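Setting grip force and fingertip alignment on a linkage gripper in simulation

Updated December 23, 2024

Part three of the Jirkside arm build. Part one covered the bench and the power supply, and part two covered flashing the joint controllers. By now you should have the arm model loading without errors and the gripper opening and closing from the keyboard. If the fingers jitter at rest with nothing between them, go back to part two and check the joint damping before you go any further.

The goal is a repeatable pinch on a thin upright cylinder. We use a candle model because the diameter is easy to match at the workshop and a real one marks clearly when it is squeezed too hard.

What you need

The gripper model from the Jirkside folder, with collision meshes
The candle model, same folder
The Lunari control script, current version
A text editor
Calipers, for the bench test at the end

Step 1. Check the collision meshes

Turn on the collision view and look at the inner face of each fingertip. Each one should be a flat box. If you see a single rounded hull wrapped over the whole finger, the loader has merged the parts. Set the merge option to off and reload. A rounded hull gives you a contact point that wanders, and the candle will roll out sideways no matter what force you set.

Step 2. Couple the linkage joints

Each finger is a closed linkage, but the model file only stores a tree. The loop has to be closed with a constraint. Sohail Jafri's version of the file already has these at the bottom, commented out. Uncomment both and save.

Close the gripper on nothing. The tips should meet at the centre and stay parallel the whole way. If one tip arrives first, its constraint offset has the wrong sign.

Step 3. Set friction and solver rate

Set sliding friction on the tips to match the rubber pads you plan to use. Leave the candle at its default value. Then raise the contact solver to 40 iterations. At the stock setting the candle creeps downward through the grip, slowly enough that you may not notice until you come back from lunch.

Step 4. Ramp the closing force

Do not command full force on first contact. Waraporn Noiphan wrote the ramp that is now in the Lunari script, and it works in two stages:

Close at constant speed until both tips report contact
Hold position for a moment, then step the force up to the target

Start the target at 2 newtons. Raise it in small steps until the candle stays put when you lift the arm, then stop. More force than that will not improve the hold, and it will crush wax on the bench.

Step 5. Check the pose

Pause the run once the force has levelled off and bring the view in close. The upright tips should lie on opposite sides of the candle. Look along the candle as well. A slight lean is acceptable. If it grows between one pause and the next, the tips are closing at different heights -- check the base offset of the outer links. 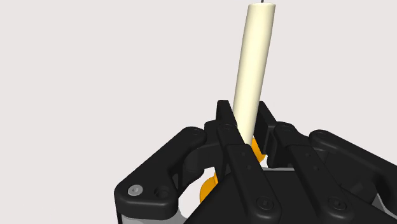
Candle held upright between the fingertips, with a slight lean to the right.

Orbit the view before you resume. A lean that looks small from the front can be larger from the side.

Step 6. Log a long run

Let it run for 3,000 steps with the arm still, logging candle height and tilt. Both traces should be flat after the ramp. On our first try the tilt trace broke away at step 1,269, and Aqeel Lodhi traced it to a rounding error in the offset for one constraint. Use the full value from the file, not the one shown in the editor panel.

Step 7. Move to the bench

Copy the force target and ramp times into the bench profile. Measure your candle with the calipers and update the opening width. Run the first close with the arm clamped and a hand on the stop button.

Part four covers lifting and placing.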